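About Nummont

Nummont makes and supplies molded plastic brackets and mounting parts for equipment builders. We started as a repair bench in Girnton and moved into parts supply when customers kept asking for replacements that the original maker no longer stocked. The current catalog lists 694 parts.

What we do

Most of our work falls under two product lines. Antunes covers general mounting brackets, sold with or without fasteners. Lolusside covers parts with features molded into the body, such as ribs, slots and stepped edges. Either line can be ordered singly or in packs of 5.

We do not design complete assemblies. Customers send us a worn or broken part, or a dimensioned drawing, and we quote from that. If a part has been modified in the field, please say so on the order form -- it changes how we measure it.

How we check parts

Each new bracket goes through a 13-point inspection before it is added to the catalog. Fastener positions are measured first, then the outer edge, then ribs and openings. Fastener spacing is recorded center to center. Edge measurements are taken at room temperature, after the part has been out of its packaging overnight.

Inspection is run by Afaf Salameh, who also wrote the procedure and keeps the reference samples. Parts that fail are returned to the molder with a marked photo and a short note.

Marked reference views

White lines follow the perimeter of the part, including steps and slopes in the upper edge. White circles indicate the screws, one near each upper corner on the dark gray bracket. 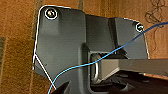
Orders and visits

Orders received by noon are packed the same day. The Girnton counter is open Tuesday mornings for drop-off of sample parts. Bring the mating hardware if you have it -- loose screws should be bagged and labeled with the part number.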